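May 11, 2020

The deli counter at our branch of Wultow closed last September and has not come back. In its place is a chilled cabinet of packets, each holding 100 grams of something sliced. I want to argue that this is a worse way to sell food, even for people who never liked queuing.

Start with the price. A whole salami from Grillo, bought at the counter, used to cost me less per kilo than the same firm's slices do now, and it lasted the two of us most of a fortnight. The packet is finished in two lunches. If it isn't, the last few slices curl up at the back of the fridge and go in the bin. Whole sausage was made to keep. Cutting it thin and sealing it in plastic takes away the one thing it was good at.

Then there is the choice of how much. At a counter you could ask for three slices, or a piece as long as your hand. People living alone did this all the time, and so did people who were short of money that week. A packet decides for you. 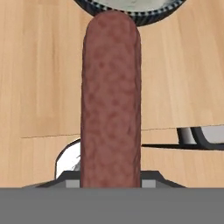 The usual answer is that shoppers wanted packets. I am not sure we were asked. Wultow put the cabinet in beside the counter, cut the counter's hours, and then said that fewer people were using it. I went past at five o'clock more than once and found the lights off.

I accept that counters cost money. Someone has to be trained and paid, and the slicer has to be cleaned. Mujić, the small grocer on Jandalden Road, manages it in a shop a tenth of the size, with 20 kinds of sausage and cheese and one person serving. The prices are a little higher on some things and lower on others. I have started going there on foot, a walk of 20 minutes each way, and I spend less overall than I did before.

Supermarkets could at least sell the sausages whole. They need no counter for that, only a hook or a shelf, and most of us own a knife. The packets could stay for anyone who prefers them – I buy them myself for train journeys. What I object to is having them as the only thing on offer, in a shop with room for a whole aisle of crisps.

I wrote to Wultow about this in the winter. The reply thanked me for my interest and enclosed a voucher for sliced ham.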